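Hard water, soft targets: Haddad on scale

2026-03-06

Sturness draws its water from chalk, and anyone who has owned a kettle there knows the result. Haddad, the firm that services most of the town's commercial boilers and hot water cylinders, has spent the past 11 years recording what it finds inside them. Its head of water treatment, who began as an apprentice fitter, agreed to talk about hardness, softeners and why so many systems are set up wrongly.

“The first thing people get wrong is temperature,” she says. “They turn the cylinder up because the showers have gone lukewarm. The showers have gone lukewarm because the coil is coated. Turning it up coats it faster.”

The chemistry is simple enough. Calcium bicarbonate stays dissolved in cold water. On heating it breaks down, carbon dioxide is given off and calcium carbonate settles on whatever surface is hottest. In an indirect cylinder that surface is the coil; in a combi boiler it is the plate heat exchanger, where the channels are narrow and a thin layer matters a good deal more.

Turning the cylinder down is no answer either, as stored hot water has to be kept hot enough to control legionella. “You don't get to choose between scale and bacteria,” she says. “You store it hot, you blend it down at the outlet, and you deal with the hardness before it gets to the heat.”

For most of Haddad's customers that means an ion exchange softener. Resin beads hold sodium ions and give them up in return for calcium and magnesium. Once the resin is exhausted it is flushed with brine and the process starts again. The firm fits the Skinik twin-cylinder unit as standard, with one cylinder in service while the other regenerates.

She is less interested in the make than in the settings. Of 861 service visits logged by the firm, the commonest fault was a hardness figure never changed from the one entered at the factory. “The valve works out how many litres it can treat from that number. Put in a low one and you get hard water for the last part of every cycle. Put in a high one and you are pouring salt down the drain.”

Salt itself causes fewer problems than might be expected, although block salt in a tank meant for tablets can leave the brine weak. Bridging, where a crust forms above a hollow, is usually found in damp cupboards. Her method is a broom handle, pushed down gently.

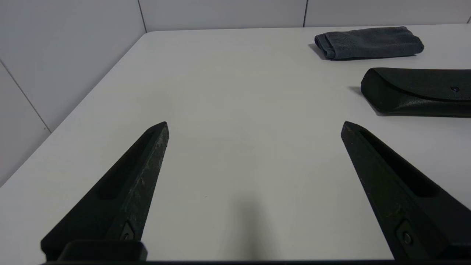
On electronic and magnetic conditioners she is cautious. Haddad ran one for 7 months at Femum, a laundry on the edge of the town, with an untreated heater of the same type alongside. Both were opened in November. “There was scale in both. It may have been a little softer in one of them. I would not sell a customer a unit on ‘may have been’.”

Phosphate dosing she rates more highly, at least for small cold-fed heaters. It does not remove hardness but slows the growth of crystals, and the cartridge has to be changed on time. Its effect falls away at higher temperatures – a limit she says is often missing from the quotation.

Asked what a building manager should do first, she suggests a drop test kit and a notebook. The sample should be taken from the rising main and again after the softener, at the same time of day, and both results written down. A reading after the softener that creeps up over several weeks points to tired resin or a worn seal in the valve. A sudden rise is more often an open bypass.

“Check the bypass before you ring us,” she says. “I have driven 40 miles to close one.”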